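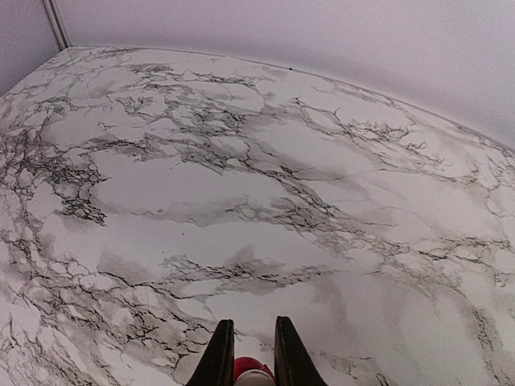
Home Forms Surfaces Small items Archive Contact

Teltell Site Services
Sheet 94: Work table, marble-patterned top, with small items in use
Location: Boronby, lavender bay
Inspected: July 11, 2018
Supersedes the previous sheet for this table. Comments are entered under the item they refer to.

Section A. Table top

A1. Surface clean across the full width. PASS
Wiped with a damp cloth, then a dry one. No residue on the cloth.

A2. Surface free of cracks, chips and lifted areas. PASS, see comment
Comment: The printed veins are thin, dark and branching, and can be mistaken for hairline cracks. Visual inspection alone is not accepted for this item. Run a fingertip across the line at a right angle. A vein cannot be felt. Any line that can be felt is entered as a defect, whatever it looks like.

A3. Dark cluster, left side, checked separately. PASS
Comment: The veins are densest on this part of the top, and a scratch would be hard to pick out among them. Check by touch and then with a hand lamp held low. The previous sheet recorded a crack in this area. It was rechecked by touch and found to be pattern. The earlier entry has been struck out.

A4. Grey patches checked for staining. PASS
Comment: The soft grey areas are part of the pattern. A stain normally has an edge and changes under a damp cloth. If in doubt, compare with the reference photograph in the table folder.

A5. Glare. ADVISORY
Comment: The top is glossy and reflects the ceiling lights. Inspect from two sides. Marks missed from one side were found from the other on the last two visits.

A6. Top level in both directions. PASS
Tolerance 3 mm over 120 cm. Measured front to back and side to side. Within tolerance both ways.

A7. Edges and corners. PASS
No sharp points. One rubbed spot on the underside of the rear edge, not significant.

Section B. Walls and surroundings

B1. Walls clean and undamaged. PASS
Comment: The wall colour is pale and scuffs show readily. Two faint marks near floor level. Clean with plain water. The cleaning paste used elsewhere on site leaves shiny patches and must not be used in this bay.

B2. Join between table and rear wall free of debris. FAIL, corrected on the visit
Comment: Crumbs of packing foam removed with a soft brush. Add to the weekly clean.

B3. Floor below the table clear. PASS

Section C. Small items

C1. Items counted out and counted back. PASS
Five items issued, five returned.

C2. Red and white items: coloured sections secure. PASS
Comment: Hold the red section, turn the white section gently and note any movement. Do not pull. Movement of any kind means the item is withdrawn and bagged.

C3. No sharp edges or splits. PASS
Check the rim of the white section and the whole of the red one. Glossy red surfaces show fine splits only when tilted towards the light.

C4. Items stand without rocking. PASS, one ADVISORY
Comment: One item rocks slightly when set down. The same item was tried on a second table and rocked there too, so the fault is in the item and does not alter the result at A6. Marked with a paper dot and kept in use until the August inspection.

C5. Items clean and dry before storage. PASS

C6. Storage tray labelled. FAIL
Comment: Label missing. Replacement to be printed at Gutby and fitted before the tray is next issued.

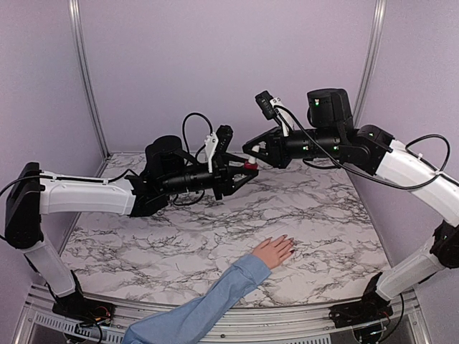
Heinonen asked whether the turning check at C2 could be dropped for items handled only over the table, on the grounds that a section coming loose would fall a short distance and be found at once. The comment also noted that white pieces are difficult to see against the white parts of the top, and proposed a plain dark mat for the count.

Response: C2 stays as written. A loose section can roll as far as the rear join, where B2 already failed on this visit. The mat is accepted for C1 only. It must be lifted before Section A is started, and its underside checked for grit.

Section D. Outcome

D1. Table fit for use: yes
D2. Items fit for use: yes, with the advisory at C4
D3. Open actions: tray label (C6), weekly brushing of the rear join (B2), dark mat to be supplied (C1)
D4. Next inspection: August, same sheet number, suffix B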